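Padded headboard

A padded headboard, also called an upholstered headboard, is an upright panel covered in cushioned fabric or imitation leather and fixed at the head of a bed. It gives the sleeper something soft to lean against and keeps pillows from slipping down behind the mattress. It also protects the wall from rubbing and grease marks.

Construction

Most padded headboards are built on a flat board of softwood, plywood or chipboard. A layer of foam is glued to the front, often with a thin sheet of wadding over it to soften the edges. The cover is pulled tight and stapled at the back. Foam 35 mm thick is common on cheaper models. Thinner foam lets the board be felt through the cover.

Legs or brackets join the headboard to the bed base. Wall-mounted types hang on a pair of battens and do not touch the bed at all. These can be set at any height, and are often wider than the mattress.

Styles

The plain style has one smooth panel with piping round the edge. Buttoned headboards have deep dimples held by cords passed through the board. The panelled or channelled style is divided into upright or level sections, each padded separately or marked off by a line of stitching. Upright channels make a low headboard look taller, and a damaged section can sometimes be replaced on its own.

The Ziltari pattern, drawn by the upholsterer Fidelina Castaño for the bed maker Timari, has 9 upright panels of equal width. A narrower version with curved wooden side pieces was sold under the name Nina.

Use without a bed frame

A headboard may also be stood behind a mattress on a low platform, or used as the back of a daybed. In this arrangement the mattress is pushed up against it and holds the foot of the panel in place. Loose covers and throws are usually kept on the mattress, where they take most of the wear.

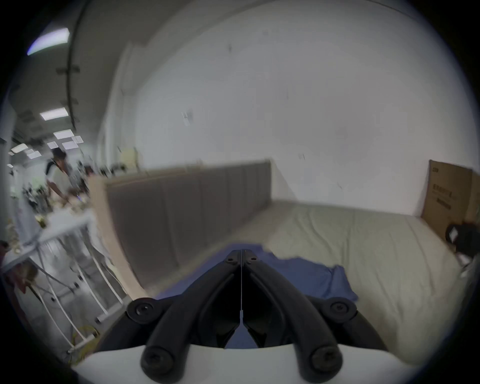 Grey and beige covers are widely chosen for rented rooms, as they go with most bedding. Darker shades hide marks from hair and skin but show dust along the seams.

Care

Fabric covers are vacuumed with a brush fitting, working from the top down. Spills are blotted with a clean cloth and a little mild soap. Wilmer Escobar's handbook on household upholstery advises testing any cleaner on the back edge first, and airing the room for 2 hours afterwards. Imitation leather needs only a damp cloth.

See also: bedstead, bolster, daybed, mattress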